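Olgate library to lend kitchen goods starting in April
12/9/20

The Olgate Public Library will begin lending kitchenware and small household goods in April, adding to the tools and board games it already offers to cardholders.

The new collection will be kept in the former periodicals room at the Cotville Road branch. It will include baking pans, serving dishes, canning kettles, table linens, and everyday items such as mugs and mug racks for people hosting guests or setting up a first apartment.

Residents have donated 1,164 items since the library put out a call for them. Staff members are still sorting through the boxes. Chipped dishes and anything with a frayed cord will not be put on the shelves, and donors who want those items back have until the end of the month to pick them up.

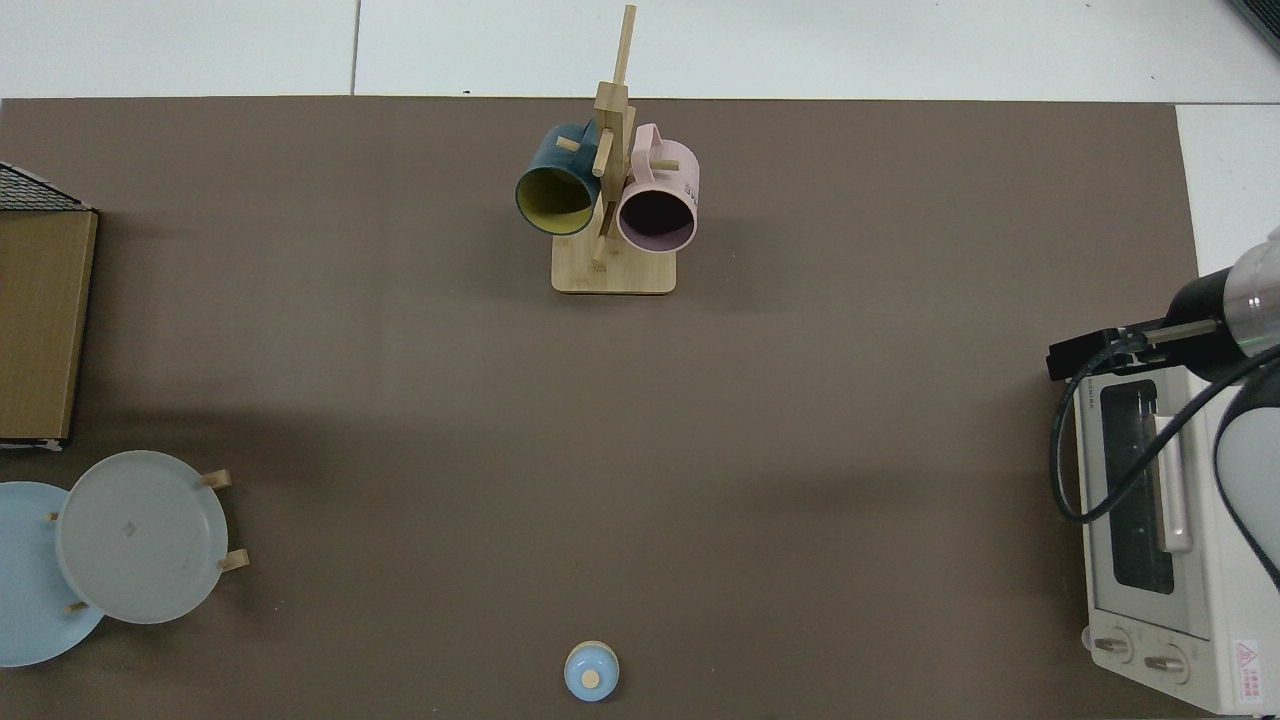

Items may be borrowed for three weeks and renewed once if no one else has asked for them. Each household can have up to three loans from the collection at a time, with a matched set counting as one loan. Everything must be washed and dried before it is returned. Kitchen goods cannot go in the outside book drop and must be handed in at the desk.

There is no fee to borrow. Late charges will be the same as those for books, and borrowers will be asked to pay the replacement cost of anything lost. The library does not plan to charge for a single broken cup or plate.

Piątek Hardware, on Grindier Street, is supplying shelving and storage bins at cost. The remaining setup expenses will come from the library's book sale fund.

The idea came out of a survey of cardholders, in which roughly 53 percent of those who replied said they would borrow kitchen items if the library had them. Canning equipment was the most requested, followed by large roasting pans.

A list of available items will be added to the online catalog before the collection opens. Holds can be placed by phone or at either branch. Donations of canning jars are still being accepted at Cotville Road during regular hours, but the library has all the glassware it can store.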